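Block Stacking With a Low-Cost Arm: Student Project Review
Speaker notes, Friday session, Rweyemamu Room

Slide 1. Title

Give the project name, Trundidstead, and the course it ran under. Fourteen students, one arm, one table. Say at the start that questions can come at any point. The talk covers the task, the workspace, the data and the failures, in that order. Leave the budget for the end if anyone asks.

Slide 2. The task

The arm picks up a wooden block and places it on, against or beside another block. There are three target layouts:
Cube on top of arch
Cube beside arch, faces touching
Arch across two cubes

The instructions to the students were short. Each layout had to be reached from any starting position inside the marked reach limit. No fixtures and no tape marks under the blocks. A placement counts if the blocks stay put for three seconds after the fingers open.

Mention that the arch was chosen on purpose. Its top is flat and easy to stack on, but the cutout changes where the fingers can close. A grasp low on the side meets a leg. A grasp low on the front meets the opening. Most first attempts by new teams ignored this.

Slide 3. Workspace

Fixed camera, white tabletop, plain gray wall behind. The camera does not move between sessions, and the calibration is checked at the start of each one. Point to the fingertips at the upper back edge of the arched block, with the small cube behind and to the right. The gripper body covers part of the cube from this view. This is the occlusion problem discussed on slide 6.

Also point to the shadow on the left half of the table. It belongs to the arm and moves with it. Early versions of the block detector used a brightness threshold and reported the shadow edge as an object. The Jeddale team replaced the threshold with a color and shape check, and that version is the one in the repository.

Objects that are not blocks, such as the mug, have to be treated as obstacles. The planner keeps a 40 mm margin around anything it cannot classify.

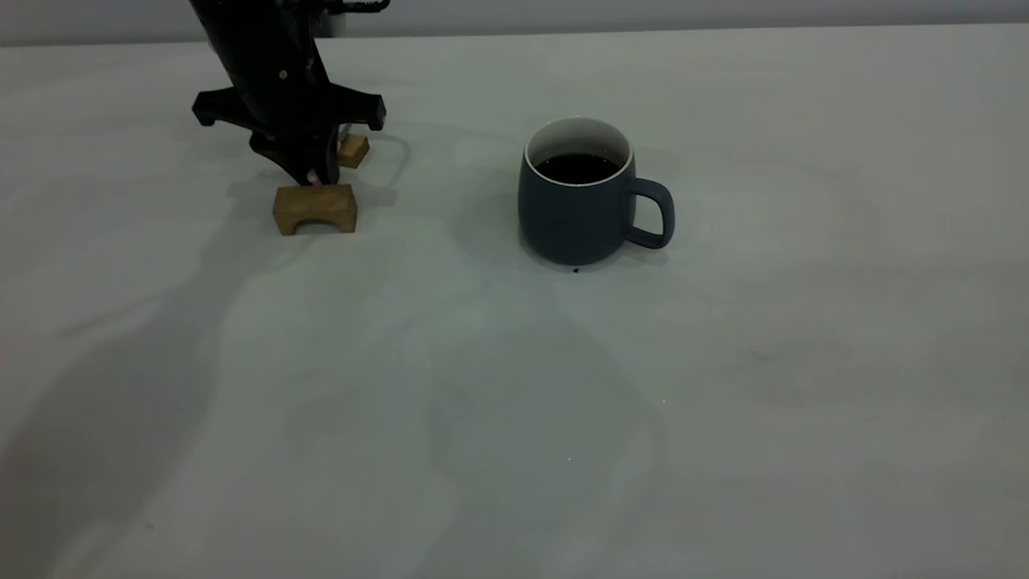 Slide 4. Data collection

Students drove the arm by hand controller and recorded each attempt from start to release. Total recorded attempts: 3611. Failed attempts were kept and labeled. Collection finished in August.

Each record holds joint positions, gripper opening, the camera stream and a one-line operator note. The notes were optional in the first weeks. They became required once we tried to sort failures without them.

Slide 5. Software

Control code is split into two processes – one for motion, one for perception. The motion process never waits on the camera. If perception falls behind, the arm holds its last position. Teams could replace either half as long as the message format stayed the same.

The Fumska logger sits between the two and writes everything to disk. Show the message diagram here. Do not read it out.

Slide 6. Failures

Three types to go through:

Occlusion. The gripper hides the second block during the final approach. The fix was to store the block position before the approach begins and trust it until release.

Edge contact. One finger lands on top of the arch when it should pass beside it. The arm pushes down and the block tips. A current limit on the wrist joint now stops the descent.

Early release. The fingers open before the block is supported. This was mostly an operator habit, and the policies trained on that data copied it.

Slide 7. Next term

Add a second camera from the opposite side. Keep the same blocks so that results can be compared. Write the calibration procedure down properly – the current version is a page of notes with two steps out of order.

Leave the failure table on the screen during questions.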